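생활 > 살림 요령 > 식료품 수납

2021년 9월 11일 | 글 린디웨 헨드릭스

간식장을 정리하겠다고 마음먹는 날은 대개 무언가를 찾다가 못 찾은 날이다. 나는 깨소금을 찾고 있었고, 찾은 것은 깨소금 세 봉지였다. 전부 뜯겨 있었고 전부 고무줄로 묶여 있었다. 우리 집에는 깨소금을 사 오는 사람만 있고 확인하는 사람은 없다는 뜻이다.

수납용품부터 사러 가는 분들께 먼저 말씀드린다. 앉으시라. 나도 임우드에서 칸막이 바구니를 잔뜩 사 들고 온 적이 있는데, 선반 깊이를 재지 않아서 문이 손가락 두 마디만큼 열린 채로 한 계절을 보냈다. 그 바구니에는 지금 양말이 들어 있다. 줄자를 먼저 꺼내고, 깊이와 높이를 재고, 경첩이 튀어나온 자리까지 잰다. 지갑은 그다음이다.

전부 꺼낸다. 식탁이 모자라면 바닥에 신문지를 편다. 꺼내면서 먹지 말 것. 지키기 어려운 줄 안다.

유통기한은 꺼낸 자리에서 바로 본다. 나중에 보겠다고 따로 쌓아 둔 더미는 저녁이 되면 그대로 장 안으로 돌아간다. 글씨가 작아 안 보이면 휴대전화로 찍어서 확대하면 된다. 작년 11월에 정리할 때는 비스테티 크래커가 한 통 나왔는데, 날짜를 보고 조용히 뚜껑을 덮었다. 자세한 숫자는 가족의 명예를 위해 적지 않겠다.

선반은 마른행주로 먼저 부스러기를 쓸어 내고, 그다음에 젖은 행주로 닦는다. 순서를 바꾸면 과자 가루로 죽을 쑤게 된다. 끈적한 자국은 미지근한 물에 주방세제를 한 방울 풀어 행주를 적시고, 5분쯤 덮어 두었다가 밀면 떨어진다. 칼로 긁지 마시라. 우리 집 둘째 칸에는 내가 긁은 자국이 아직 있다. 식초는 냄새가 남는다고 싫어하는 사람이 있고, 그 사람은 나와 같이 산다.

다 마르기 전에 물건을 넣으면 종이 상자 밑이 울어 버린다. 선풍기를 틀어 두고 커피를 마신다. 이 작업에서 제일 보람 있는 구간이다.

이제 넣을 차례다. 병처럼 무거운 것은 원래 허리 아래가 편하다. 떨어뜨려도 발등까지의 거리가 짧다. 다만 어린아이나 기름병에 관심이 많은 고양이가 있는 집은 위로 올리되, 앞 턱이 있는 선반을 쓰는 편이 마음 편하다. 키 큰 병을 앞에 세우면 뒤의 작은 것은 내년에나 만나게 되니 작은 것을 앞으로 뺀다.

상자 과자는 책처럼 세워서 이름이 보이게 꽂는다. 한쪽이 비면 줄줄이 눕는데, 북엔드 하나면 해결된다. 북엔드가 없으면 통조림도 된다. 참고로 독자 피터르 사바 씨는 벽돌을 쓴다고 편지를 보내 주셨다. 씻어서 쓰신다니 더 묻지 않았다.

봉지 과자는 윗부분을 접어 집게로 물린다. 세스테오 집게 여섯 개들이를 샀더니 두 개만 남았다. 나머지는 빨랫줄과 커튼과 학교 가정통신문에 가 있다. 집게는 생각보다 넉넉하게 준비하시라.

이름표는 한번 붙여 보시라고 권하지만 욕심은 금물이다. '간식', '국수', '가루' 정도면 충분하다. 즐렐레라는 별명의 우리 막내는 '견과류(무염)' 칸에 장난감 자동차를 넣어 두었고, 이름표를 읽어 주자 자동차도 소금은 안 쳤다고 했다. 종이테이프에 유성펜으로 쓰면 떼기도 쉽다. 예쁜 글씨는 필요 없다. 장 안은 어둡다.

새로 산 것은 뒤에, 먼저 산 것은 앞에 둔다. 가게에서 다들 그렇게 하는데 집에만 오면 귀찮아진다. 장을 본 날은 지쳐 있으니, 봉지째 바닥에 두었다가 저녁 먹고 넣어도 좋다. 냉동식품만 빼고. 이 단서는 경험에서 나왔다.

마지막으로 장보기 전에 장 문을 열고 사진을 한 장 찍어 둔다. 목록을 쓰는 것보다 빠르고, 글씨를 못 알아볼 일도 없다. 가게에서 깨소금 앞에 섰을 때 사진을 열어 본다. 있으면 사지 않는다. 나는 지난번에 사진을 찍어 놓고도 전화기를 두고 나갔고, 그래서 이제 네 봉지다. 깨소금 무침 요리법을 아시는 분은 편집부로 보내 주시면 고맙겠다. 시금치는 빼고.
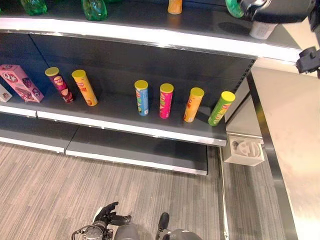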